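How does a key know which door is its own?

I used to think keys were a bit magic when I was little. My gran's house in Braltwood had a big brown door, and I tried every key I could find in it: the shed key, the key to my money box, even the tiny one off my diary. Most of them wouldn't go in at all. One went in and then just sat there, refusing to turn, and I was very cross with it!

So let's find out why that happened. You'll need to imagine you are small enough to climb inside a lock, which is a bit of a squash, but we'll manage.

What's inside?

The sort of lock you find on lots of front doors is called a pin tumbler lock. It has a round part in the middle called the plug, and that's the bit with the keyhole in it. The plug wants to spin. If it spins, the door opens. Wrapped round the plug is a bigger piece called the housing, and the housing doesn't move at all.

Now, running down through the housing and into the plug are some little holes in a row, and inside each hole there are two tiny metal pins, one sitting on top of the other, with a spring squashed in above them. The spring pushes the pins down. When there's no key in the lock, the top pins poke into the plug and hold it still - like somebody's leg stuck through the spokes of a bicycle wheel. Nothing is going anywhere.

What does the key do?

Have a look at the edge of a house key if a grown-up will lend you one. See the bumps and dips? Those are called cuts, and every one of them has a job. When you slide the key in, each pair of pins rides up and down over the bumps (I always think of a very small roller coaster) and then comes to rest in its own dip.

If it's the right key, each dip is exactly as deep as it needs to be. All the gaps between the bottom pins and the top pins line up with the edge of the plug. That line has a proper name, the shear line. Once every gap is on it, nothing is blocking the plug any more, and round it goes. Click!

If it's the wrong key, even one pin sitting a teeny bit too high or too low is enough to stop the whole thing. That's what happened to me at Gran's. The key was the right shape to fit in the hole, but its dips were all wrong. 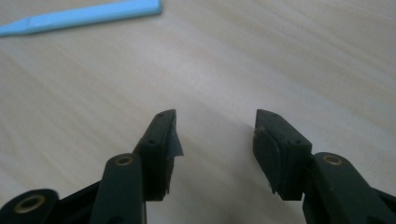 How many different keys can there be? Let's pretend we're designing a lock together. Our lock has four pins, and each cut on the key can be any one of nine depths. You multiply nine by nine by nine by nine, and you get 6561 different patterns, all from one small bit of metal. If you want to see how the pins work without taking a lock apart (please don't, the springs ping off and hide under the fridge), you can make a flat one out of card, with strips for the pins. Something thin and flat with a wedge-shaped tip, like that light blue plastic tool, is good for nudging card strips up and down. A lolly stick works too. Draw a line across for your shear line and see if you can get every gap to land on it.

Who looks after locks?

A locksmith does! I spent a morning in a locksmith's shop called Panganiban once, and there were 400 blank keys hanging on the wall. A blank is a key that hasn't had its cuts made yet, so it can't open anything. The machine that cuts them holds your old key on one side and the blank on the other, and copies all the ups and downs across. It makes a horrible screechy noise and I loved it.

Locksmiths can also change a lock so the old key stops working. They often don't need a whole new lock for that. They take out the plug, swap the little pins for ones of different lengths and cut a new key to match. This is called rekeying, and people often have it done when they move house, in case somebody still has an old key in a coat pocket.

Words to remember

Plug: the round part that turns.
Housing: the part round the outside that stays still.
Cuts: the dips along the edge of a key.
Shear line: where all the gaps have to meet.
Blank: a key with no cuts yet.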